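Section 3: Setting Up and Running a Public Comment Session

Read this section before you turn on the Stotbridge Meeting Kit. Read it again after your first zoning hearing, when it will mean more.

The kit is meant for town councils, county boards, and any other body required by law to let residents talk for three minutes each. These steps assume that you have finished Section 2 (Unpacking and Charging) and that your council has passed rules for public comment. If it hasn't, stop here. The kit can keep time, but it can't tell you whether a man who signed up to discuss sewer rates may discuss his neighbor's rooster.

3.1 Before the doors open

1. Place the sign-up tablet on a table near the entrance, facing the public. Plug it in. The battery will outlast most meetings but has never been tested against a school boundary change.

2. Enter the agenda. Each item gets its own speaker list. Type the titles exactly as they were posted, including any spelling mistakes, so that the record matches the public notice.

3. Set the sign-up cutoff. The factory setting is the moment the chair calls the meeting to order. You can move it later under Lists > Cutoff, but check your rules first.

4. Choose a time limit. The default is 3 minutes. The timer accepts anything from 30 seconds up.

CAUTION: Do not change the time limit once the first speaker has begun. The kit allows it. Your attorney may not.

Note: The speaker list holds up to 349 names per agenda item. If you reach that number, the tablet will display LIST FULL and you should consider a second night.

3.2 Pairing the timer

1. Hold the side button on the timer until the green light blinks.

2. On the tablet, go to Devices > Add Timer and pick the unit from the list. If your building also houses the planning board, you may see theirs. Leave it alone.

3. Enter the pairing code, 674. Change it afterward under Devices > Security.

4. Stand at the lectern and check that you can read the display. Now stand where the chair sits and check again. Both ends of the room will want to argue from the same number.

The light turns yellow with 30 seconds left and red at zero. A single chime sounds at zero. There is no second chime. Earlier versions had one, and speakers treated the first as a suggestion.

3.3 Calling speakers

1. Tap Next. The name appears on the tablet and on the wall screen, if you have one.

2. Read the name aloud, and the name after it, so the next person can start making their way past everyone's knees.

3. Tap Start when the speaker begins the first sentence. Adjusting the microphone is not a sentence. "Can you hear me?" is a matter for local custom, but pick one answer and apply it to everybody.

4. If a council member interrupts with a question, tap Pause. Tap it again when the speaker has the floor back.

5. At zero, let the chair do the talking. The operator's job ends with the chime.

Yielded time is off by default. To let residents give their minutes to someone else, go to Rules > Yielding and set a maximum. Please set a maximum. The Derby option, named for the layout it was first written for, caps any one speaker at two shares. The Liao option divides leftover time equally among those still waiting — fairer on paper, and harder to explain out loud at 10 p.m.

CAUTION: The Mute button cuts off the room microphone at once and writes the time to the log. It is there for feedback and equipment trouble. Using it on a resident because you have heard the speech before is a good way to meet a judge.

3.4 Closing the session and putting things away

1. Tap Close Comment only after the chair has said the words. The list can't be reopened under the same item.

2. Export the log. It saves speaker names, start and stop times, and every pause. Send a copy to the clerk before you leave the building.

3. Switch off the microphone, then the timer, then the tablet, in that order.

4. Gather the handheld equipment and return it to storage. Count the cables if you share a room with the recreation department. 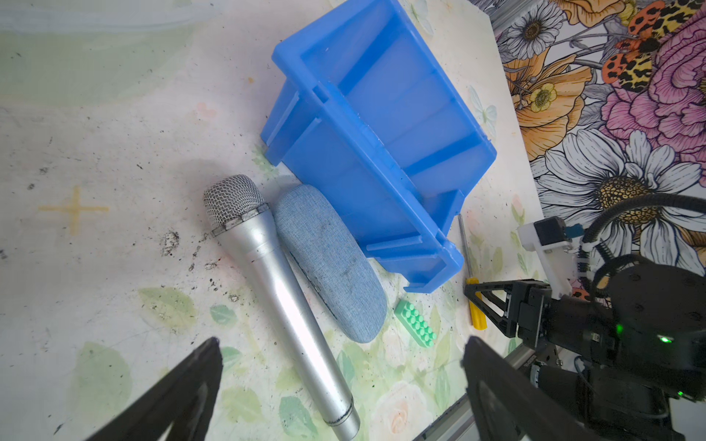
3.5 Error messages

E-215: Timer not found. The timer is off, out of range, or in somebody's coat pocket. Turn it on, bring it near the tablet, and repeat 3.2.

DUPLICATE NAME: Two people with the same name have signed up, or one person has signed up twice. Ask before deleting. Fathers and sons turn up together more often than you'd think.

NO QUORUM: Too few members are marked present. Comment may be taken if your rules allow it, though the log will note that it was heard by fewer people than required.

CLOCK MISMATCH: The tablet and the timer disagree. Restart both. If the wall clock also disagrees, ignore the wall clock.

For exporting logs to Zolbridge minutes software, go to Section 4.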